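Kitchen > Dish Tubs & Trays > Common Questions

Print this page | E-mail this page

Dish Tub FAQ

What is a dish tub good for?
So many things! Flikia started with 2 tubs for clearing the table and now keeps 5 going, for dirty plates, clean plates, picnics, you name it. A dark gray one is our favorite because it goes with every counter we've tried it on.

Does it need to go in the sink?
Nope. Set it right on the table and put dishes in as people finish eating. Cups can wait beside it until the plates are down.

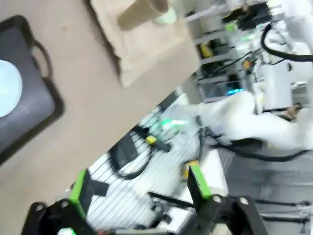
How do I carry a full one?
Use the cutout in the side as your grip and put your other hand underneath. Go easy on the load, though. Two light trips are much nicer than one heavy one (and your wrists will thank you!).

Will the surface scratch my plates?
We love a pebbled finish for this. It has a fine texture all over the inside, and a smooth round plate can lie right on it.

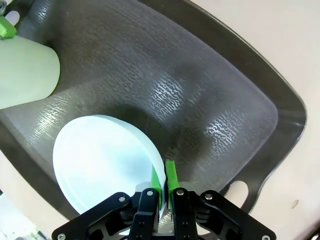
Set the first plate down flat if you have the room, then stack the same size on top. Bowls go in last, and glasses get their own tub.

How do I clean it?
Warm water, a drop of dish soap and a soft brush, working in little circles so you get into the texture. Rinse, then stand it on end to dry.

Where can I ask something else?
E-mail the Casado kitchen desk and mention page 726. We read everything!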